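Sollon S4 two-finger gripper – tapered fingers, pair

Item 2194 | In stock | Ships from our Zavotley warehouse

I've been selling and fiddling with grippers for a good while now, and the S4 is the one I keep going back to when someone asks what they should put on a small tabletop arm. It's a plain parallel gripper with long tapered fingers, and the taper is what you're paying for. Fat square fingers are fine for boxes, but they knock things over the minute you ask them to go in from the top. These come down to a narrow tip, so you can get at a rim or an edge without shoving the whole object across the table.

My favourite test is a roll of tape. It's light, it slides, and you only get a thin wall to aim for, so a clumsy finger shows up straight away (try it with your current gripper before you order, you might be surprised!).

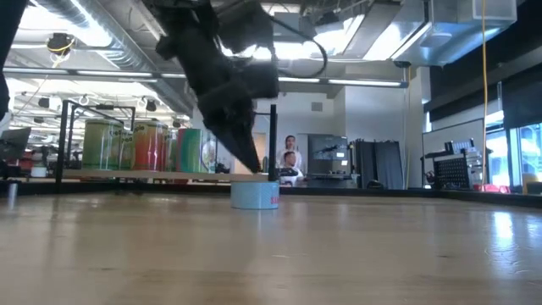 Bukeo wrote in to say tape is too easy, and that anything with a soft cardboard core will forgive a finger that's a bit off. Their pick would be a metal can with a thin rim, run slowly, with the grip force turned right down.

Fair enough! I do cans as well, and I agree they're fussier. A hard rim won't give at all, so if your two fingers aren't closing evenly you'll feel it in the wrist. Take the time to centre them properly when you fit them – there are 4 screws per finger, and I leave them all a touch loose, close the gripper, then snug them up a little at a time. If you're running a wrist camera, check the view with the fingers fully open and fully closed. You want to see both tips and the gap between them, otherwise you're guessing for the last bit of the move.
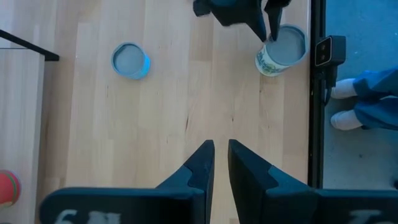

Todorova asked whether the older blunt fingers are still worth having, as they've got a drawer full of them and they grip flat-sided stuff better. I'd hang on to them, for sure. The blunt pair (item 1253) fits the same mount, and for cartons and blocks of foam I'd still choose it over the tapered ones.

Where I wouldn't mix them is on a two-arm table. I tried a blunt pair on one side and tapered on the other and spent an entire afternoon redoing my approach heights. Same fingers on both arms, same cable length, and leave a generous loop at the wrist so nothing pulls tight when the arm stretches out over the middle.

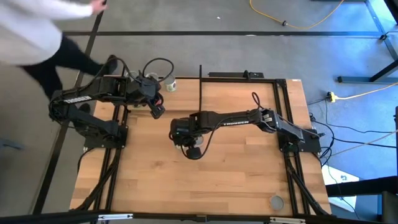 Cable length matters more than people expect on a long reach, so measure with the arm right out before you pick one. The standard lead suits most bench setups, and there's a longer one in the drop-down.

In the box: one gripper body, one pair of tapered fingers, 16 screws (that includes spares), hex key, standard lead.

Spare fingers are sold in pairs only. Returns are fine if the screws haven't been thread-locked.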